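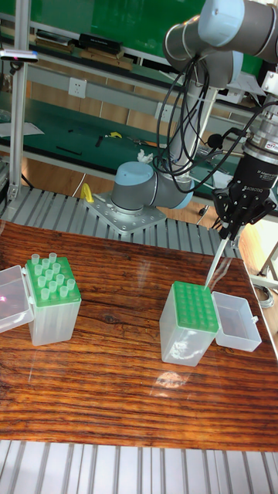

Ticket 827 - tips not seating in refilled racks / wrong tips in box
Opened by: Rocío Zapata
Assigned: Damián Tapia
Priority: normal (was high, see below)
Status: waiting on parts

Jun 14, 2023

09:10 Rocío
Refilled boxes giving trouble again. Long clear tips, green rack, hinged lid. Some drop in fine, some sit high and lean on the one next to them. Lid then wont close flat. Multichannel picks up six out of eight, other two dribble. Same thing on bench 2 and bench 4. Happens w/ bagged refills only, factory racked ones are OK.

09:25 Damián
Which bag? There are two open in the drawer. Nalton and the Castix ones from October.

09:31 Rocío
No idea, label torn off. Bag was already open.

09:50 Damián
Tried both. Castix tips go all the way down, collar flat on the rack. Nalton ones stop short on maybe one hole in three. Swapped the rack for one from another box, same. So not the rack. Or not only the rack.

10:15 Damián
Correction, IS partly the rack. Held one up to the window, it's bowed in the middle. Went through the autoclave with lid shut and something on top of it I think. Two more on the shelf look the same. Pulled all three, marked with red tape, do not refill.

10:40 Agustina Herrera
Can I still use the half full boxes? Need tips for the plate this afternoon.

10:44 Damián
Yes for single channel. Not for the multichannel. Don't move tips from one box to another to top it up pls, that's how we got the mix in the first place. Use up what's in there, then the empty goes to the wash pile, lid open.

10:46 Agustina
ok. Also there's bits of white stuff in the bottom of some of the empties? Paper or plastic, cant tell

10:58 Damián
Bag lint probably. Tip it out, rinse, dry upside down. If it's stuck leave the box with me. Don't refill over it.

11:30 Damián
Checked stock. 18 empty boxes on the shelf, all rinsed now. 35 racks incl. spares, went over each with a steel ruler. Bowed: the three already taped, plus one more. Rest fine.

13:05 Renato Zapata
Had leaning tips last month too, thought it was my pipette. Sent it for calibration for nothing. Came back fine

13:12 Damián
Sorry. Should of had a ticket then.

14:20 Sólveig Overgaard
Supplier (Espinoza) says Nalton changed the collar, slightly wider than the old lot. They'll swap the open bag if we send the lot number. Do we have it?

14:26 Damián
No, torn label. Will look in the recycling for the outer carton.

14:55 Damián
Found it. Emailed to Sólveig. Priority down to normal.

15:10 Sólveig
Replacement bag on order plus four new racks.

TO DO
- write bag + lot on lid of every refilled box, marker not tape
- one brand per box
- autoclave with lids cracked, single layer, nothing stacked on top
- close lids at end of day, half used boxes too
- Renato to re-test multichannel w/ Castix tips only

16:40 Renato
Tested. All eight pick up, no dribble on water. Will try glycerol tmrw

16:48 Damián
Good. Leaving open till racks arrive.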